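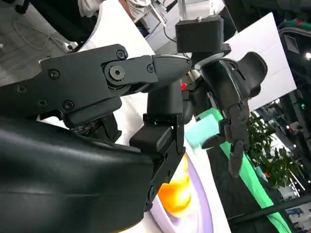 About Tremamari

Tremamari designs and builds cooling systems and power supplies for desktop computers and small workstations. The company is based in Fultham, where design, testing and customer support share one building, and it sells through independent computer stores and system builders.

Our Background

The company began as a repair and upgrade shop serving offices in the Fultham area. Much of the early work involved graphics cards that had failed from heat, and the shop started making replacement coolers for models whose manufacturers no longer supplied parts. Those coolers found buyers outside the repair trade, and manufacturing gradually became the main business. The repair counter closed when the company moved to its present address. Tremamari now employs 134 people.

Our Products

Tremamari products are sold in two families. The Pace line consists of air coolers for processors and graphics cards, currently 13 models, all of which can be installed with a standard screwdriver. The Vanau line consists of modular power supplies for compact cases. Vanau units are offered in four ratings, with cables sold in sets to suit the length of the case.

Mounting hardware for the Pace line remains available separately. Customers who change their motherboard or graphics card may order a new bracket and keep the cooler they already own.

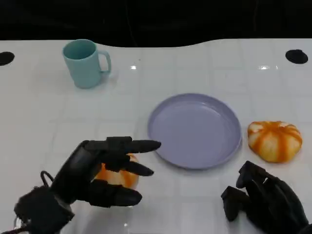
Turquoise mug and purple plate on a white tabletop.

Testing and Quality

Every new design is run under sustained load before it is approved for sale. Coolers are tested in closed cases as well as on open benches, and noise readings are taken at several fan speeds. Power supplies are tested at low, medium and full load. The results are published on the product pages, together with the test settings, so that customers can compare our products on equal terms.

Warranty and Support

Power supplies in the Vanau line carry a warranty of up to seven years, depending on the rating. Pace coolers are covered for a shorter period, as stated on the box.
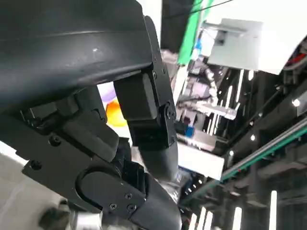
Claims are handled by our own support staff in Fultham. Customers are asked to provide the serial number and proof of purchase. Products bought through a system builder should first be returned to that company, which will contact us directly.

Working With Us

Stores and system builders wishing to carry Tremamari products may apply through the Partners page. Open positions in engineering, production and support are listed under Careers.

Page last updated 14 July 2019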